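Gengate Home Services, Adby site
Minutes of the September staff meeting, held in the break room at 2:00 p.m.
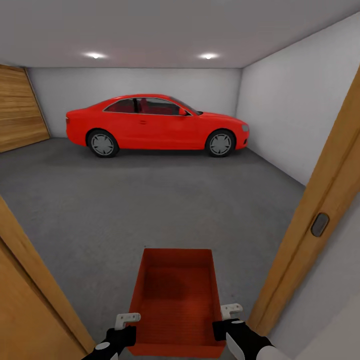 1. Minutes of the last meeting

Accepted with one correction. The August minutes recorded that the night shift "welcomed" the new rota. The night shift asked for "received."

2. Tray carrying in simulation

The training lead reported on the garage task. The two-armed robot takes the red tray through the doorway and into the garage with a grip on each side. All of this is still in simulation. In the last round it was given 69 runs and finished 31 of them with the tray level and delivered. Operations called this encouraging. The floor staff pointed out that a new hire with those numbers would be having a different kind of meeting.

Most failures were at the threshold. The arms have to stay matched while the base moves, and when one side lags, the tray tips toward it. Clipping the door came second. The car has been hit in simulation and billed to no one.

A carrier asked why the tray is empty, given that in eleven years of this work no customer has ever asked for an empty tray to be taken to the garage. The training lead said loaded trays are the next stage, starting with one item that cannot roll. The carrier asked for paint cans to be on the list early, as they are most of what we move in and out of garages. Agreed.

It was also raised that the simulated garage has a car in it and nothing else. Those present with garages found this hard to picture. Request made for a version with bicycles, a hose across the floor, and a chest freezer where the tray is supposed to go. The training lead will ask Ersoy, who build the rooms for us, what this would cost. Ersoy have previously charged extra for stairs.

3. Who does what from here

This took most of the hour.

Management confirmed that nobody is being let go this year on account of the robots. Asked about next year, management confirmed it again for this year. The staff side asked that both the question and the answer be minuted, and they have been.

The plan as presented: four carriers move to remote operation, in two pairs, and take over by headset when a robot gets stuck. The rest stay on house calls. The four would keep their current pay grade. Staff side objected that remote operation is a different job, needs training, and is done sitting under a vent, and should be graded separately. Management will bring a proposed grade to the next meeting. The word "proposed" was discussed at some length.

On the trial headset sessions, the operators reported the following. Shoulders get sore before hands do. Forty minutes is plenty at one go. It is tiring to do a simple thing slowly, and one operator said she had gone home and set down a cup of coffee as if it were being graded. The lead agreed to cap sessions at forty minutes with a proper break, and the break is to be away from the screen. Watching somebody else's session does not count as a break, whatever the draft schedule says.

There was a question about whether the recorded sessions will be used to rate people. Management said the recordings are for training the robot only. Staff side asked for that in writing. Management said it would be in writing. Secretary notes that it is now in writing here, for a start.

4. The count

The system has logged 2,269 demonstrations since the program began. A display of this number has gone up beside the time clock. Several people asked what it is for. Operations said it was meant to be motivating. A show of hands was taken on whether anyone had been motivated, and operations withdrew the question before the result. The display will be moved to the training room, where the people who like it work.

The staff side noted that the demonstrations were all made by carriers, on carriers' knowledge of how to get a wide thing through a narrow door, and asked if this would be recognized in some way. Management suggested a lunch. Staff side suggested money. Carried over.

5. Faltetti grippers

The sample finger pads from Faltetti arrived and are being tried on the bench unit. They hold better on a thin rim than the old ones and leave a mark on white plastic. Cleaning has tried three products on the mark. Cleaning would like to be told before a fourth thing arrives that leaves marks, and would also like it recognized that wiping down the bench unit has been added to their round without anyone taking anything off it. Operations to review the round.

6. House calls

Bookings are steady. Customers have started asking carriers when the robots are coming. The agreed answer is that there is no date. Carriers are asked to stop giving other answers, in particular the one about the robots being afraid of dogs, as the front desk has had calls.

Two hand trucks are still out of service with flat tires and have been since June. It was remarked that the building contains two arms that can learn to carry a tray and no working hand truck. Tires to be ordered this week. Petty cash will cover it.

7. Any other business

The microwave. No progress.

Parking spaces 14 and 16 are for staff again now that the server crates have gone. The one remaining crate in 16 belongs to operations, who did not know that.

The vent over the headset station will be looked at along with the rest of the ducts.

Actions
Training lead: ask Ersoy for a price on a cluttered garage; add paint cans to the load list; correct the break rule in the schedule.
Management: proposed grade for remote operators; written statement on recordings; an answer on recognition that is not lunch.
Operations: move the display; review the cleaning round; order tires; remove crate.
Front desk: keep a tally of dog calls.

Meeting closed at 3:16 p.m., the room having been booked until 3:00. Next meeting in October, same room, chairs permitting.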